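Über uns

Cavach sammelt und prüft Beispieldaten für lernende Robotersysteme. Wir nehmen Bewegungsfolgen auf, beschriften sie und geben sie in einem festen Format an unsere Auftraggeber weiter. Eigene Roboter bauen oder verkaufen wir nicht.

Das Team besteht aus 14 Personen. Die meisten arbeiten als Bedienerinnen und Bediener, die übrigen in der Prüfung, in der Softwareentwicklung und in der Verwaltung. Unsere Räume liegen im Gewerbehof Harell, im zweiten Stock, mit Lastenaufzug und eigener Werkstatt im Erdgeschoss.

Womit wir arbeiten

Unser Schwerpunkt sind Aufgaben in Wohnräumen: zu einem Tisch fahren, einen Gegenstand greifen, ihn an anderer Stelle absetzen, durch eine Tür fahren, vor einem Hindernis anhalten. Für jede Aufgabe gibt es einen schriftlichen Auftrag in einem Satz, zum Beispiel »Fahre zum Beistelltisch und halte davor an«. Eine Bedienerin steuert den Roboter durch die Aufgabe. Aufgezeichnet werden das Kamerabild, die Stellung der Gelenke, die Fahrbewegung und der Zustand des Greifers.

Ein großer Teil dieser Arbeit findet in der Simulation statt. Unsere Umgebung heißt Zernbridge und enthält derzeit 48 eingerichtete Räume, vom kleinen Schlafzimmer bis zur Wohnküche. Möbel, Farben, Licht und Startposition des Roboters lassen sich getrennt verändern.
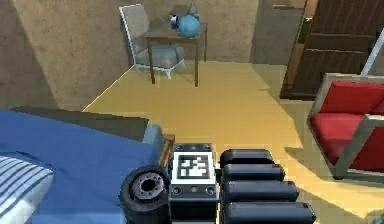
Für jeden Raum legen wir vorab fest, welche Startpositionen zulässig sind. Dazu gehören auch ungünstige, etwa dicht an einem Möbelstück oder mit einem Ziel, das weit entfernt und teilweise verdeckt ist. Ein System, das nur aus der Raummitte heraus gelernt hat, kommt in einer bewohnten Wohnung nicht weit. Die Verteilung der Startpositionen steht in der Begleitdatei jeder Lieferung.

Aufnahmen mit realen Geräten machen wir in zwei Übungsräumen in Harell. Sie werden zwischen den Projekten umgeräumt, der Grundriss bleibt gleich. Simulierte und reale Aufnahmen werden getrennt gespeichert und getrennt ausgeliefert.

Prüfung

Jede Aufnahme wird von einer zweiten Person angesehen, die nicht selbst gesteuert hat. Sie prüft, ob der Auftrag zur Bewegung passt, ob Anfang und Ende richtig gesetzt sind und ob die Kanäle zeitlich übereinstimmen. Fehlversuche werden gekennzeichnet und bleiben im Bestand, sofern der Auftraggeber nichts anderes wünscht. Für die Kennzeichnung verwenden wir eine Liste mit 11 Fehlerarten, darunter »Ziel verfehlt«, »Gegenstand verloren« und »Kontakt mit Möbel«.

Unser bisher größtes abgeschlossenes Projekt trägt den Namen Lacroix. Es umfasst 566 Stunden geprüfte Aufnahmen zum Fahren und Greifen in Schlaf- und Wohnräumen. Die Beschreibung des Datenformats schicken wir auf Anfrage zu, ebenso einen kleinen Auszug zum Testen der eigenen Einleseroutinen.

Arbeiten bei uns

Neue Bedienerinnen und Bediener werden bezahlt eingearbeitet, zuerst in Zernbridge, danach am realen Gerät. Vorkenntnisse in Robotik sind nicht nötig. Wichtig sind eine ruhige Hand und die Bereitschaft, dieselbe Aufgabe oft zu wiederholen. Gesteuert wird in Blöcken mit festen Pausen, niemand sitzt den ganzen Tag am Steuerpult. Der nächste Einarbeitungskurs beginnt im Februar.

Anfragen zu Projekten und Bewerbungen nehmen wir über das Kontaktformular entgegen. Besuche in Harell sind nach Absprache möglich.

Stand: 01/09/2026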